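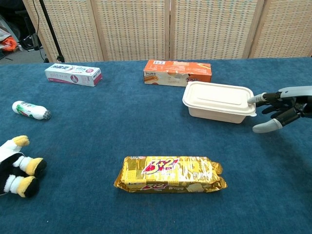 Fig. 1. Four-panel woven screen standing in a zigzag behind a carpeted table.

3. Setting up the folding screen

This section is for the Plinska screen with four panels. If you have the Cudham model with three panels, the steps are the same, but please skip step 6.

Before you begin, please choose the place. The floor must be flat and dry. On a thick rug the screen can stand, but it leans more easily, so put it on the hard floor if you have the choice. Keep 30 cm free between the screen and any heater, stove or candle.

Two persons are recommended for lifting. One person can do it also, but slowly.

1. Put the carton flat on the floor and open it along the long side. Do not use a long knife. The weaving lies directly under the cardboard and it is easily cut.

2. Take away the foam corners, but keep them. You will need them again if the screen is stored or sent back.

3. Lift the screen while it is still folded. Hold it by the wooden frame. Never put the fingers through the weaving for lifting.

4. Stand the folded screen upright and remove the paper band. From this moment the panels can open by themselves, so keep one hand on the outer frame.

5. Open the first panel, then the second, and so on. Do not pull the two outer panels apart in one movement, this puts all the force on the middle hinges.

6. Adjust the angles. Every panel must be turned a little against its neighbor, so that the screen makes a zigzag on the floor. A shallow zigzag covers more width, a deep zigzag stands stronger. We advise to begin deep and to open it more only if you need the width.

7. Push softly with one finger at the top of each panel. If the screen rocks, make the angles deeper and try again.

CAUTION: Never stand the screen in a straight line. It will fall, and it can hurt a child or an animal.

CAUTION: Do not hang coats, bags or wet towels over the top. The hinges are made for the weight of the panels only.

Note: A new screen may smell of wood and varnish. Leave a window open for some days and the smell will go away.

3.1 Placing the screen behind a table or desk

Many customers use the screen for dividing a room, with a table in front of it. Leave a hand's width of space between the table and the nearest panel. If the table is pushed against the weaving, it makes a mark which can not be removed. Cables should go around the end of the screen and not under it - a panel standing on a cable is never level.

3.2 The hinges

After 7 days of use, check all the hinge screws with a hand screwdriver. Tighten only until you feel resistance. Do not use an electric tool, the wood is soft near the hinge and the screw will turn empty. If this has happened already, ask the Moynihan spare parts desk for the repair set no. 200. It contains 10 longer screws and a small tube of wood glue.

3.3 Winter

In heated rooms the air becomes dry, usually from December, and the weaving can make small cracking noises. This is normal. Wipe it with a slightly damp cloth, always in the direction of the strands, and let it dry while open. Do not fold a damp screen.

For cleaning of stains see section 4. For replacement of a single panel please write to our Sondanstead workshop and mention the letter code on the bottom of the frame.

Text revised 2020-06-18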